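Serviceportal Prantl Edelmetallhandel
Störungsmeldung Nr. 334
Betreff: Verspätete Referenzkurse für Gold und Silber in der Depotbewertung
Meldende Stelle: Niederlassung Bolham, Abteilung Verwahrung
Bearbeitung: Dayana Flores, Anwendungsbetreuung
Priorität: 2
Zeitraum: März 2025
Status: geschlossen

Beschreibung durch die meldende Stelle

In der Depotbewertung werden nach der Nachmittagsfestsetzung für Gold weiterhin die Kurse der Vormittagsfestsetzung angezeigt. Betroffen sind sämtliche Kundendepots mit physischer Hinterlegung am Lagerort Rorkden. Die Aktualisierung erfolgt mit einer Verzögerung von 38 Minuten. Innerhalb dieses Zeitfensters werden Verkaufsaufträge auf Grundlage des veralteten Kurses vorbewertet, sodass die Vorschau im Kundenportal und die spätere Abrechnung voneinander abweichen. Die Abrechnungen selbst sind nach Prüfung durch die Niederlassung korrekt. Mehrere Kunden haben die abweichenden Beträge schriftlich beanstandet.

Gemeldet durch: Brayan Sotelo

Eintrag 1, Anwendungsbetreuung

Die Meldung wurde angenommen. Wir bitten um Übersendung der Auftragsnummern der beanstandeten Verkäufe sowie um Mitteilung, ob auch Silber und Platin betroffen sind. Bis zur Klärung ist die Vorschau im Kundenportal mit dem Hinweis »Kurs unverbindlich« zu versehen. Die Freischaltung des Hinweises obliegt der Niederlassung.

D. Flores

Eintrag 2, Niederlassung Bolham

Die Auftragsnummern sind im Anhang zur Meldung hinterlegt. Silber ist in gleicher Weise betroffen. Bei Platin ließ sich die Abweichung nicht nachstellen. Der Hinweis im Kundenportal ist freigeschaltet.

B. Sotelo

Eintrag 3, Anwendungsbetreuung

Die Auswertung der Schnittstellenprotokolle hat Folgendes ergeben: Der Kurslieferant Tunport stellt die Nachmittagskurse fristgerecht bereit. Der Abruf durch unser System wird mit dem Antwortcode 200 quittiert, die Datei ist vollständig und trägt den richtigen Zeitstempel. Die Verzögerung entsteht demnach nicht beim Lieferanten. Der Vorgang wird an die Datenverarbeitung weitergegeben.

D. Flores

Eintrag 4, Datenverarbeitung

Der Kurs wird nach dem Abruf zunächst in einem Zwischenspeicher abgelegt und von dort in die Bewertung übernommen. Für Gold und Silber ist die Gültigkeitsdauer dieses Speichers an die Handelszeiten in London gekoppelt. Mit der Zeitumstellung in Nordamerika wurde im Kalenderdienst eine Regel aktiv, die beide Handelsplätze gemeinsam verschiebt. Der Speicher gilt daher über die Nachmittagsfestsetzung hinaus als aktuell und wird erst durch den nächsten regulären Prüflauf verworfen. Platin verwendet einen eigenen Kalender ohne diese Regel.

Als Sofortmaßnahme wurde eine manuelle Leerung des Zwischenspeichers unmittelbar nach der Festsetzung eingerichtet. Die Durchführung ist im Betriebsbuch zu vermerken.

Catarina Lobo

Eintrag 5, Niederlassung Bolham

Die Sofortmaßnahme wirkt. Vorschau und Abrechnung stimmen bei den geprüften Aufträgen überein. Aus dem Kundenkreis liegt eine Rückfrage vor, ob die Depotauszüge zum Monatsende neu ausgestellt werden. Wir bitten um Stellungnahme.

B. Sotelo

Eintrag 6, Revision

Eine Neuausstellung ist nicht erforderlich. Die Auszüge werden nach Abschluss des Tageslaufs erstellt und enthalten die zutreffenden Kurse. Den Kunden, die eine Beanstandung eingereicht haben, ist dies schriftlich zu bestätigen. Der Mustertext liegt in der Formularablage der Niederlassung.

Maritza Agudelo

Eintrag 7, Datenverarbeitung

Die Kalenderregel wurde getrennt und für jeden Handelsplatz einzeln hinterlegt. Der Test in der Abnahmeumgebung verlief ohne Befund, die Übernahme in den Produktivbetrieb ist erfolgt. Die manuelle Leerung entfällt. Eine Nachkontrolle ist für April vorgesehen.

C. Lobo

Eintrag 8, Anwendungsbetreuung

Der Hinweis im Kundenportal kann entfernt werden. Sofern erneut Abweichungen zwischen Vorschau und Abrechnung auftreten, ist unter Angabe der Auftragsnummer eine neue Meldung anzulegen. Zuständig für die Nachkontrolle ist Milagros Agudelo. Die Meldung wird geschlossen.

D. Flores

Anhänge: Auftragsliste Bolham, Auszug Schnittstellenprotokoll, Bilddatei

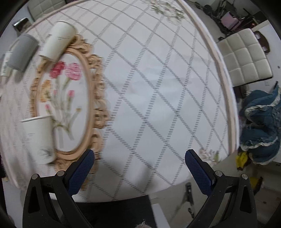 Anhang 3: Tischdecke mit Rautenmuster und Blumenmotiv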